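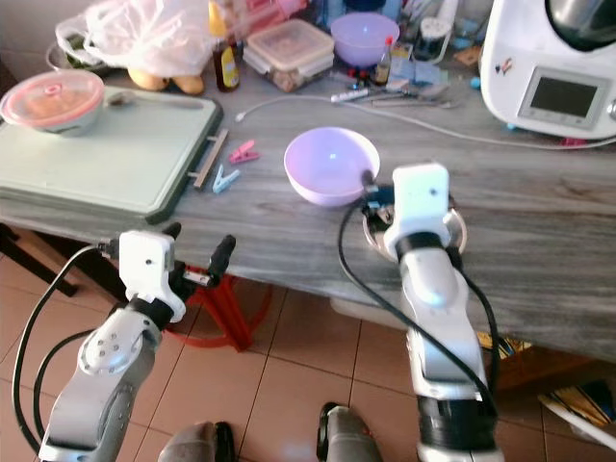 Does rinsing dishes before they go in the dishwasher get them cleaner?
In our tests it made no difference we could see, except with dried egg.

That is the short version of our project. The longer version is less tidy, and I think the reader should have it before anyone quotes us.

Our group was Kyriaki Theodorakopoulos, Manolis Drakos and me, Crescencio Manzano. We started from a claim in the handout for the Home Science unit, which says pre-rinsing is "wasted water in every case." I didn't like "every case." Neither the handout nor the two articles it lists tell you what food was on the plates or how long it sat there. Manolis thought I was being picky. Maybe so, but it gave us a question we could test in a student kitchen with a stopwatch and a bucket.

What we did

We ran 27 loads in the shared kitchen at Gudby Hall over the month of May. Each load had a set of white plates smeared with one kind of food: oatmeal, tomato sauce, peanut butter or egg. Half the plates were rinsed under the cold tap and half went in as they were. The food sat for either 2 hours or 17 hours before the wash. We used the normal cycle and the same powder every time, half a scoop.

Kyriaki scored the plates afterward without knowing which ones had been rinsed. She used a scale from 0 (clean) to 5 (I would send it back in a restaurant). The scale was ours and we made it up on the first evening, so please don't compare our scores with anyone else's.

What we found

With tomato sauce and peanut butter the rinsed and unrinsed plates got the same scores. Oatmeal was the same too, even after 17 hours, which surprised Manolis and cost me a coffee. Egg was different. Plates with egg left overnight came out with a visible film unless they had been rinsed, and the film had to be scrubbed off by hand. At 2 hours there was no gap.

We caught the rinse water in the bucket. It was more than we expected, and all of it was spent on plates that mostly didn't need it.

Problems

We threw out 7 loads. In three of them somebody moved plates around before scoring, and in the other four the spray arm was blocked by a pan handle. Leaving those in would have made rinsing look better than it was, and I would rather say so than have it found later.

We used one machine. Our advisor, Paraskevi Petridis, says a newer one might handle the egg fine. She may be right — we have no data either way. Cold tap water in May is also not cold tap water in January.

I also doubt the scoring. One person's eyes under a kitchen light is weak evidence, and a 1 on a tired evening may be a 2 in the morning. A second scorer would be the first thing to add if another group picks this up.

As for the handout, we have asked for "every case" to be changed to "most cases."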